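Notice to Staff of the Equipment Room

The notice was posted at the Kinyua fitness center on 28/12/2019, signed by Godfrey Temba on behalf of management. It stated that the Nilum system would assume responsibility for member check-in, machine settings and the logging of faults. Staff hours formerly assigned to these duties would be reviewed in July.

Analyn Talavera read it twice and filed her copy. Under the new arrangement, each morning began with a list issued by the system. The treadmills reported their own condition and were not to be inspected without a ticket. Items that could not report anything — mats, bands, ropes — were grouped under a single heading, Residual Manual Tasks, and the heading was assigned to her. 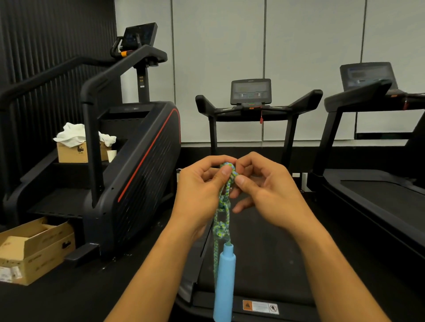
Temba wrote that afternoon to ask why one jump rope had been entered as open for so long, given that the system had closed 485 tickets in the same period. She replied that a knot had to be worked out by hand and that the form offered no field for it. He acknowledged the point and forwarded it to Varow, the supplier.

The supplier's answer arrived in due course. It proposed that knotted ropes be classed as consumables and replaced. Temba initialed the proposal and sent it down for comment, as procedure required.

Talavera left the comment box blank for most of the day. Before closing she entered two words, "Rope available," and hung it on its hook by the door.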